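Textile Care and Storage
Week 4 handout: Folding and storing knitwear
Prepared by Carol Oakley, revised 16/04/2018

Bring one knitted garment from home to the practical. Anything with sleeves will do, but a heavier jumper gives you more to work with than a light cardigan. Wash and dry it flat beforehand.

1. Laying out
Work on a bed or a large table covered with a clean sheet. Put the garment down with the neckline away from you and smooth it from the centre outwards with flat hands. Do not pull at the hem or cuffs. Ribbing recovers well from a small stretch, but a cable panel that has been dragged sideways can stay that way.

Look for changes of stitch before you fold. Many jumpers have a plain yoke with a textured body, and the two parts behave differently: the plain section creases, while the cables hold their shape and add bulk.

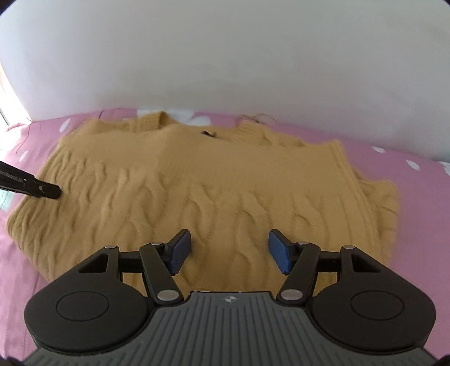 Fig. 1. Mustard-yellow jumper laid out on a pink sheet: smooth yoke, cable-knit body, ribbed collar.

Flatten the collar and check the shoulder seams before going further. A fold left of centre in the yoke, like the soft vertical one in Fig. 1, should be smoothed out at this stage. Bring any sleeve caught under the body out to the side.

2. Folding
Fold each side in by a quarter of the width, laying the sleeve straight down the back. Then fold the body up in halves or thirds, depending on the shelf. Cable knits usually do better in halves — thirds make a thick parcel that topples.

3. Stacking
No more than 5 heavy knits to a pile. A jumper of 700 g goes at the bottom, lighter ones above it. Never hang cable knits for long storage. Garments put away in December for the summer should be clean, fully dry and in a breathable cotton bag.

For assessment
Fold your garment twice, once in halves and once in thirds, and measure the height of each parcel. Hand your results to Marius Rusu at the end of the practical. Late sheets go in the tray outside the workroom.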